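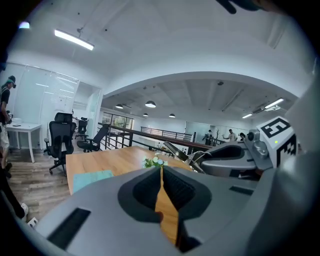 Sizing Consistency and Customer Reviews in Athletic Sock Retail

Submitted by Socorro Ríos
Undergraduate Project in Apparel Merchandising
Final Report

Summary

This report examines how customers describe fit in online reviews of athletic socks, and whether the size information on the product page helps them choose correctly. The project collected 2,452 written reviews for socks sold under three labels, Veveo, Prastard and Benavides, all listed by the online retailer Grornik. Reviews that mentioned fit were sorted by the type of comment made. A small wear test with 20 participants was carried out alongside the review study. The main finding is that most complaints about fit concern the heel and the cuff, while the size charts on all three product pages address only shoe size. The report recommends changes to the product page and to the questions asked of reviewers.

1. Background

Socks are usually sold in wide size bands. A single pair may be offered for a range of several shoe sizes, and the customer is expected to fall somewhere inside it. This practice keeps stock simple for the manufacturer and the store. It also means that two customers who order the same size may have very different experiences of the same product.

In a physical store the effect is limited, as shoppers can feel the fabric and see the length of the foot. Online, the customer depends on the title, the photographs, the fiber content and the opinions of earlier buyers. Star ratings for socks tend to be high and close together, so the rating alone gives little help in telling one product from another. The written comments hold most of the useful information, but they are short and unevenly worded.

The project began in October as an extension of coursework on knitwear specification. The original plan was to compare running shorts and shirts as well. These were dropped after the first month, when it became clear that the coding of the sock reviews would take up most of the available hours.

2. Research Questions

The study set out to answer the following questions.

What parts of the sock do reviewers mention when they are unhappy with the fit?
Do the three labels differ in the kind of complaint they receive?
Does the size information on the product page deal with the problems reviewers report?

A further question, on whether fiber content affects how long a sock keeps its shape, was considered. It was left out because few reviewers said how long they had owned the product.

3. Products Studied

Each label was represented by its no-show, ankle and crew styles in adult sizes. Children's socks, compression socks and heavy winter styles were excluded. Multipacks were treated as one product, even where the colors inside the pack were sold separately elsewhere on the site.

The Veveo socks are sold mainly for running and gym use. They have a ribbed band across the arch and a cushioned sole. The Prastard range is described as everyday sportswear and has a thinner knit with a flat toe seam. Benavides socks are the most expensive of the three and are marked left and right, with a deeper heel pocket than the other two. All three labels use a blend of cotton, polyester and elastane in their standard line, though the proportions differ.

4. Method

4.1 Review collection

All written reviews visible on the Grornik product pages at the time of collection were copied into a spreadsheet. Star ratings with no text were not included. Usernames were removed before coding. Where the same text had been posted under more than one color of the same product, only the first copy was kept. The total of 2,452 is the figure after these duplicates were taken out.

4.2 Coding

Each review was read once to decide whether it mentioned fit. A mention was counted if the writer referred to size, length, tightness, looseness, slipping, bunching or pressure. General praise such as "comfortable" or "great socks" was not counted. This left 724 reviews for the second stage.

In the second stage, each review was given one main code from a list of 8: heel, toe, arch, cuff, foot length, overall too large, overall too small, and fits as expected. Where a writer named more than one area, the first area named was used as the main code and the others were entered in a notes column. This rule was simple to apply, but it probably understates complaints about the toe, which writers often mentioned last.

A sample of the coded reviews was recoded two weeks later to check for consistency. Most of the differences were between the heel and foot length codes. A comment such as "the heel ends up on my ankle" can be read either way - the heel pocket may be in the wrong place, or the whole foot may be too long. After the check, such comments were coded as heel in every case, and earlier entries were corrected to match.

4.3 Wear test

The 20 participants were students who exercised regularly and wore a shoe size covered by the middle size band. Each was given one pair of ankle socks from each label and asked to wear each pair for an ordinary workout. They filled in a short form after each session, marking any area of discomfort on an outline of a foot and stating whether they would have chosen a different size.

Labels could not be hidden, as all three brands knit their name into the sole or cuff. Participants were asked to wear the pairs in an assigned order, and the order was varied across the group.

5. Results

5.1 Reviews

The heel was the area named most often among reviewers who reported a problem, followed by the cuff. The two together made up more than half of all negative fit comments. Toe and arch complaints were less common and were spread fairly evenly across the labels.

The pattern differed by style. For no-show socks, nearly all heel complaints were about the sock slipping down into the shoe. For crew socks, the heel was rarely mentioned and the cuff was the main concern, usually because it left marks or felt tight on the calf. Ankle socks fell between the two.

Prastard received the largest share of comments saying that the sock was too large overall. Several of these writers said that they were at the bottom of the size band and had expected a closer fit. Veveo was praised for its arch band, but some reviewers with wider feet found it tight. Benavides had the highest proportion of reviews coded as fits as expected. It also drew a group of complaints that the other labels did not - customers who had put the left sock on the right foot, or who disliked having to sort the pairs after laundry.

5.2 Wear test

The wear test results agreed with the reviews in most respects. Participants at the lower end of the shoe size band marked the heel more often than those at the upper end, who were more likely to mark the toe. The Prastard pair was the one most often described as loose. The Benavides pair was preferred by the largest number of participants, though several wrote that they would not pay the higher price.

One result did not match. Cuff discomfort was common in the reviews but was marked on very few of the wear test forms. The sessions were short, and cuff pressure may be noticed only after a full day of wear.

5.3 Product page information

All three product pages carried a size chart that converted shoe size to sock size. None gave a foot length measurement, a cuff circumference or any advice for customers whose shoe size fell on the line between two bands. The Benavides page included a sentence on the shape of the heel. The charts for Veveo and Prastard were placed behind a link below the description, where a customer viewing the page on a phone would have to scroll past the photographs and the fiber content to reach them.

6. Discussion

The results suggest that customers and product pages are talking about different things. The page offers a shoe size. The reviewer writes about a heel that slips or a cuff that pinches. A customer at the edge of a size band has no way to learn from the chart that the heel may sit too high, and must search the reviews for someone with similar feet.

Few reviewers stated their shoe size, and fewer still said which size they had ordered. A comment such as "runs big" is therefore hard to use. If the review form asked for both, comments could be grouped by size and the information would be much easier to read.

It should be noted that the deeper heel pocket on the Benavides socks may explain their better results, but price may also play a part. Buyers who pay more may choose more carefully, or may be more willing to exchange a pair that does not fit.

7. Limitations

The reviews came from one retailer, and customers who write reviews may not represent all customers. Coding was done by one person. The wear test group was small, was drawn from one campus and covered only the middle size band. No washing trial was carried out, so the report cannot say how fit changes with use.

8. Recommendations

Retailers should show foot length in inches next to the shoe size range, and state which size to choose when a customer falls between bands.

Size charts should appear beside the size selector on both desktop and mobile pages.

Review forms for socks should ask for shoe size, size ordered and the area of any fit problem, using a short fixed list.

Manufacturers of no-show styles should review the depth of the heel pocket for the smallest shoe size in each band.

Further work could repeat the wear test over a full day, with attention to the cuff, and include participants from the smallest and largest bands. The coding guide and the blank wear test form are attached as Appendix A and Appendix B.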